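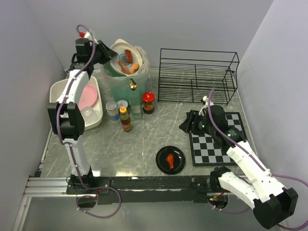
skestach_print wrote:
Flame treating won't fix that on its own. If the ink wipes off after a day, I'd look at the grade of polypropylene first. Slip additive comes back to the surface in storage and the ink sits on top of it.

Posted 12/07/2022

padprinter9 wrote:
Same grade as before, Rivora natural PP, from the Hinport warehouse. We run batches of 400 lids. The first batch passed the tape test and the next one lost half the logo. Nothing changed on the press.
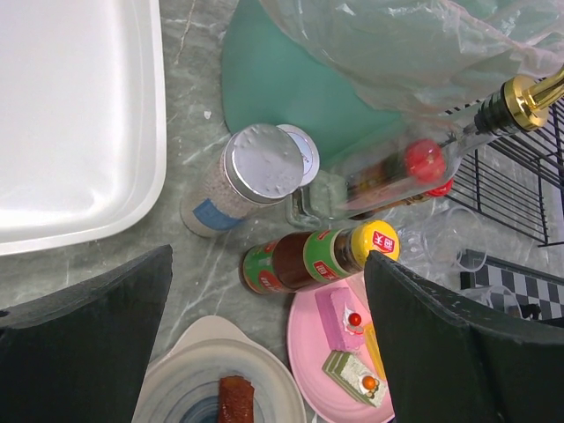
Tray, canister and bag on the bench

skestach_print wrote:
How long between moulding and printing?

padprinter9 wrote:
The good batch was 9 days old. The bad one had been in the store since November.

inkmixer wrote:
There you are then. Old stock. Wipe with IPA, let it dry, flame it, print the same shift.

Liepiņa wrote:
I don't agree about the IPA. On our parts it spread the additive about and made things worse. We stopped wiping and slowed the belt under the burner, and rejects dropped to 32 in a run of 544. Not perfect, but we could live with it.

inkmixer wrote:
Then your cloths were dirty. Fresh lint-free cloth for each tray, folded once, then bin it.

Liepiņa wrote:
They were fresh. We'll have to differ on that.

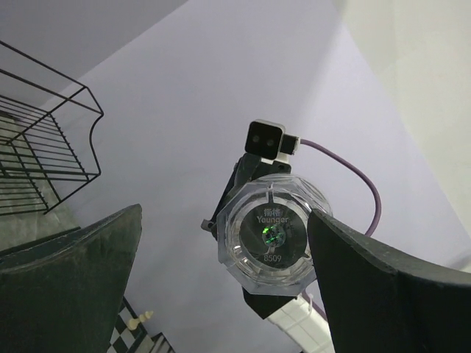

padprinter9 wrote:
Does it matter how soon I tape test after printing?

skestach_print wrote:
Leave it 24 hours with a two-part ink. Test earlier and you are mostly testing the cure.

padprinter9 wrote:
OK. I'll split the old stock, wipe half, leave the other half, and flame both at the slower speed. Will post the results.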